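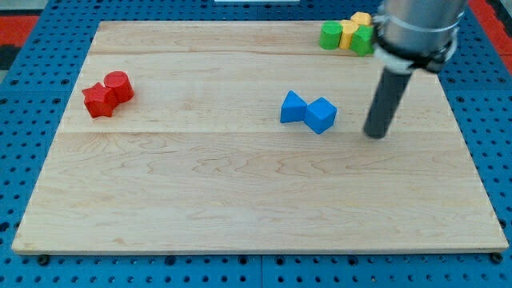

4.2 Who calls in, and when

We now turn to the call-in hours, which gave us the richest material in the whole study. Both stations, Kelex in the river district of Irnenska and Nusum on the hill side, open their phone lines every weekday morning and again after the evening news. We logged 200 calls over 4 weeks in September, split evenly at 100 per station, and coded each one for topic, length and whether the caller had been on the air before.

The first surprise was how local the talk is. We had expected national news to set the agenda, as earlier work on small commercial stations suggests it does. At Kelex the most common topics were bus routes, school meals and the water bill. At Nusum they were street lighting and the closing of the Qiu market hall, a story that no daily paper in the region had picked up when the first caller raised it. We find this exciting! A listener with a phone got there before any reporter did, and the station gave her more than a minute to lay it out.

Figure 3. Wooden board with coloured blocks.

Repeat callers were more common at Nusum, where hosts greet many of them by first name. It would be easy to read this as a closed circle, and some of the non-callers we interviewed did see it that way ("always the same voices," as one put it). But the transcripts tell a more mixed story. Repeat callers often spoke for someone else – a neighbor without a phone, a mother who doesn't speak the main language well, a whole apartment building with no heat. In several calls the host asked the regular to hand the phone over, and a new voice came on. We call this pattern relayed calling, and we think it deserves a study of its own.

Time of day mattered too. Evening calls ran longer at both stations and wandered more freely between topics, while morning calls tended to be short, practical and very often funny. The hosts know this well. One told us she keeps the first half hour of the morning free of guests so that people on their way to work can get a word in.

There are limits to what the call logs can show. Our records start when a caller goes on the air, so anyone who hung up while waiting is missing. Kelex has only 2 incoming lines, and its producer believes that plenty of people give up during busy stretches. We return to this in Section 5, where the interviews with non-callers help fill in part of the picture.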